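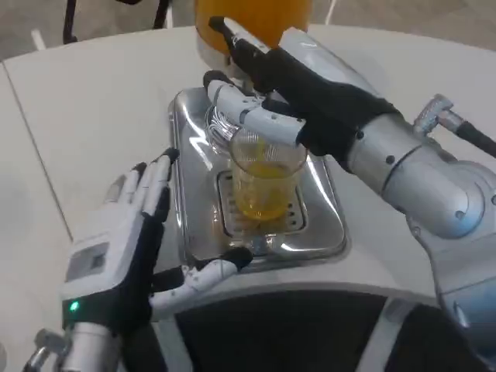 Who is the juice for?

Whoever comes in thirsty, my grandmother would have told you, and then she would have told you to sit down.

Ye-seo Wi had heard that answer so many times as a girl that she gave it herself now without thinking, in the same sing-song, to the first person through the door of the breakfast room at Flovton. It was a little before six in the morning, the guests were all asleep, and the person was only Isaksson, the night clerk, with his shoes untied and his reading glasses pushed up into what was left of his hair.

"Then I'm whoever," said Isaksson, and sat.

She had inherited the dispenser along with the job. The old cook had left it to her with a page and a half of instructions, most of them about the lever, which he felt very strongly about. You were to push it gently and let it come back on its own. You were never to hang a dishcloth on it. You were to fill the container up the evening before if there was a wedding party in the house, and you were to polish the chrome with a dry cloth and not a damp one, whatever anybody's mother had taught them. Ye-seo had read the page through at the bus stop and again on the bus, and she kept it folded inside the flour tin still, though she knew it by heart.

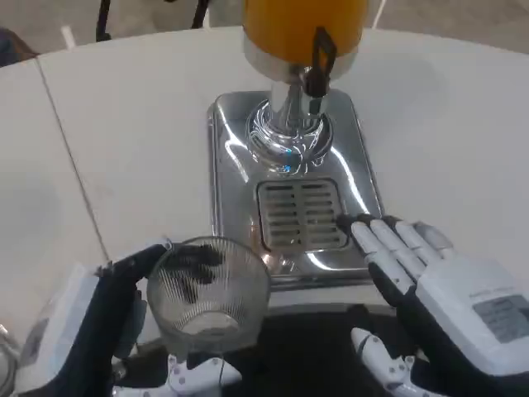
The juice dispenser on its tray, with the black lever in front.

What she liked best was the tray. It was a plain steel thing, nothing you'd look at twice in a shop, but on a clear morning the light came across the white table and landed in it, and for a few minutes it shone like a pond. She had tried to explain this to Isaksson once and he had listened very kindly and asked whether there was any toast.

There was always toast. There was toast this morning too, and the good apricot jam, and while he buttered she told him about her grandmother's kitchen, which had been so narrow that two people could not pass in it without one of them opening the oven. There had been a pitcher in that kitchen, a big chipped one, and five cousins who came up from the river all summer long, and the pitcher went around and around the table and somehow the last cousin got as much as the first.

"How did she manage that?" asked Isaksson.

"She poured the first one short," said Ye-seo, "and then she went back to him at the end, when he'd stopped watching."

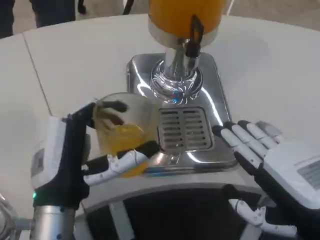

Isaksson thought this over for quite some time. He was a man who liked to turn a thing around and look at the back of it — it made him slow at cards and very good with upset guests — and by the time he had finished thinking, the window had gone from gray to a thin sort of yellow and somebody upstairs was running a bath.

"I believe I was the first cousin," he said at last. "In my family. I never noticed anyone coming back."

"You wouldn't have," said Ye-seo. "You'd have been looking out the window."

She poured him his juice then, and it was a short one, and she saw him see it. He didn't say a word. He drank it down and wiped his chin and began on a long story about a salesman from Sastemico who had locked himself out in his socks at two in the morning, and she laughed in all the right places and sliced the rest of the bread. When he got to the part about the fire stairs she reached across, still laughing, and took his glass and filled it again.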